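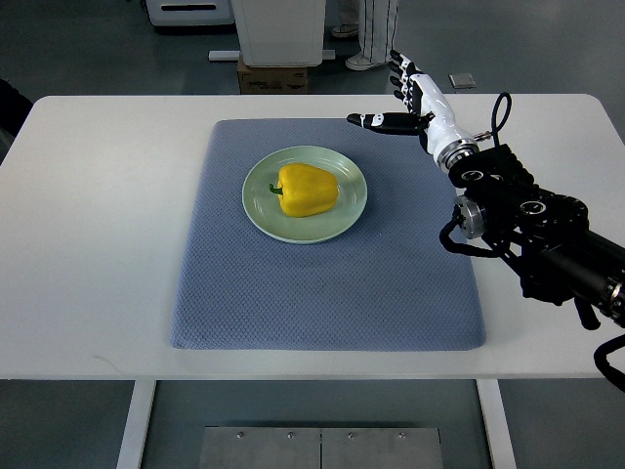
Chapter 5
Fruits, Vegetables, and the Kitchen Meaning of Words

Most people sort produce by taste. Sweet things are called fruits and go into desserts, while the rest are called vegetables and go into dinner. Botanists sort by the part of the plant. To a botanist, a fruit is the part that grows from the flower and holds the seeds. A yellow bell pepper lying on a plate, with its short green stem still attached, is a fruit in this sense, and so are cucumbers, squash, and eggplants. Carrots are roots, celery is a leaf stalk, and broccoli is a cluster of flower buds.

Both systems are useful. A grower in the Khunthong valley needs to know when a pepper plant will flower, because cold nights at that stage can cost almost 30 percent of the crop. A cook needs to know how long the pepper takes to soften in a pan.

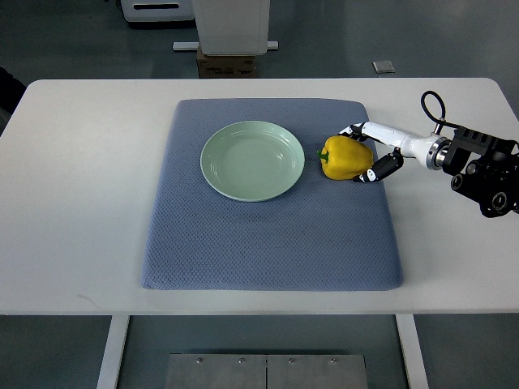
Color adds another difficulty. Shoppers often take green, yellow, and red bell peppers for separate vegetables. Many green peppers are simply picked before they ripen. Left on the plant, they turn yellow, orange, or red, depending on the variety, and usually become sweeter. Ripe peppers spend longer in the field, so they tend to cost more.

In this chapter you will learn the main parts of a flowering plant and the foods that come from each. Section 5.1 begins with roots. The market survey from Prolbridge is used again in Chapter 8.

Contents Previous Next Glossary Index

Copyright Brident Press, July 2022. Back to top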